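Fruit Trays and Workbenches: Questions I Get Asked
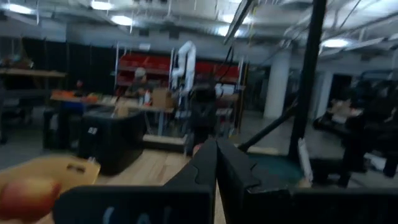 Last changed: 29th August

I run the snack side of things at Tedum, our shared workshop, and I get asked the same stuff over and over (in the doorway, at the sink, once through the bathroom door). So I typed it all up. If your question isn't in here, leave a note on my shelf and I'll add it next time I'm in an updating mood.

Why is there fruit on the tables at all?

People get hungry and then they get sloppy! When I joined, the only food in the building was a jar of mints, and everybody drove off for lunch and came back two hours later or didn't come back. Now I put fruit out in a tray on one of the wooden tables and folks grab something and keep going. I love it. It's my favorite part of the week.

What kind of fruit do you buy?

Whatever looks good at Darness, the little grocery on the corner. In August that means peaches, plums and the first early apples. I go for firm ones, the kind you can press with a thumb without leaving a dent. Really ripe peaches are wonderful at home over the sink, but please don't ask me to bring them in here, I've scrubbed enough juice out of wood grain for one lifetime.

Can I use the tray for something else when it's empty?

No, sorry! The yellowish one with the handle slot in the end is for food and only for food. I know it's a handy size. I know it would be perfect for your screws. There are 163 small parts bins on the back wall (I did the labels myself, which is how I know) and you're welcome to any of the ones with no name on them.

How do you clean it?

Warm water, a drop of dish soap, a soft sponge, then I stand it on its edge on a towel. I get into the handle slot with an old toothbrush. Don't put it in the dishwasher at Issa next door, even though they're very nice about letting us use it. The last tray came back shaped like a potato chip.

Where should the tray go?

On a table, near the edge, with the handle end where you can reach it. Keep it away from whatever you're cutting or gluing. If you need the whole tabletop, move the tray to another table and leave it where people can see it, because fruit that gets tucked behind something is fruit I find two weeks later.

What about the long bench?

The long bench is for work and it fills up fast. Bottles and cardboard boxes end up on it, bright orange bits and pieces pile up at the end, and I've made my peace with that. I'd just like the fruit kept off it. If somebody's got their head down over a job there, go around, don't reach across them for your stuff.

And the black cases and bins on the floor?

Big cases go where nobody has to step over them, and bins slide in under the bench if there's room. Please leave the labels facing out! I can find a thing in ten seconds if I can see its label, and it takes me the rest of the afternoon if I can't. Also, lids are not shelves. I say this as a person who puts things on lids constantly.

Is the wood on the tables treated?

We oil them twice a year with Florka, the plain one with no color in it. I put on two thin coats and leave them overnight. Water rings will mostly come up with a light sanding along the grain, so tell me if you make one and I'll show you how to do it. It's kind of satisfying, to be fair.

What do I do with cores and pits?

There's a lidded bucket by the back door. Cores, pits, peel and the little stickers... no, wait, not the stickers! Stickers go in the trash. The bucket gets emptied every evening in warm weather, and whoever's last out does it. Skip it one hot night and you'll meet the fruit flies.

Does it cost anything?

It comes out of the snack fund, and we've got 300 dollars to last us the year. If you'd like to chip in, the tin is next to the kettle. Fruit from your own tree is even better (wash it first, check it for passengers, and drop it straight in the tray).

How many can I take?

One, then look around. If it's late in the day and there are still 4 or more in there, have another. I don't keep score, I'd just like the people who come in after work to get a peach too.

Can I bring cookies instead?

You can bring cookies as well. Put them in something with a lid, write down if there are nuts in them, and save me one.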